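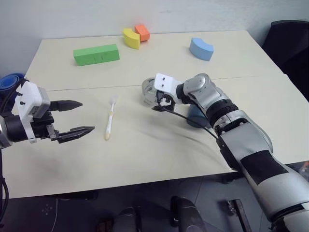 02/01/2021. Bonne année à tous ! Je profite du calme pour reprendre le budget avant que Joaquim Mota ne me le réclame. Vesora propose les doigts de pince à 218 € la paire, Hinavance à 300 € mais livrés en janvier, et j'avoue que je penche pour les seconds (on a tant attendu la dernière fois...). Restent 88 € pour les câbles.
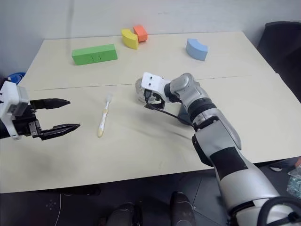

La brosse à dents entre les deux bras, blocs de mousse au fond.

Demander à Ilídio Amaral s'il veut une deuxième table.

Commentaires
Ilídio : oui, volontiers !
Joaquim : prends Hinavance.

Contact | © Atelier Gedard | Haut de page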